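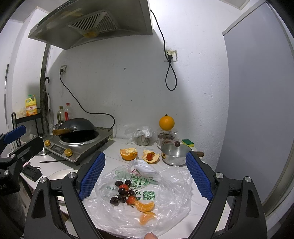
Last changed: Thu 7 August

Flaseck: tuning stability of a low-cost guitar bridge
Project report, Henrique Veloso and Rodrigo Rocha

1. Purpose
The Flaseck bridge is a fixed steel bridge with six brass saddles, built in the school workshop. We wanted to know how far each string drifts from pitch after repeated bending, and whether the nut or the saddle is the main source of the drift.

2. Method
The bridge was mounted on a Morin practice guitar with a new set of strings. A motor-driven cam bent one string at a time by a whole step. Each run was 40 bends, and pitch was read before and after with a contact pickup and the Pritemlow tuner software. We made 198 runs. 13 were thrown out - the pickup had come off the headstock.

3. Results
The wound G string drifted the most, always flat. The two lowest strings stayed within the reading error of the tuner. Graphite in the nut slots cut the drift on the G and B strings by more than half. Filing the saddle edges made no difference we could measure.

4. Remaining work
The locking nut from Flolar has not been tested - it needs a wider shelf than our neck has. A second neck will be cut in September. Saddle drawings are in Appendix B.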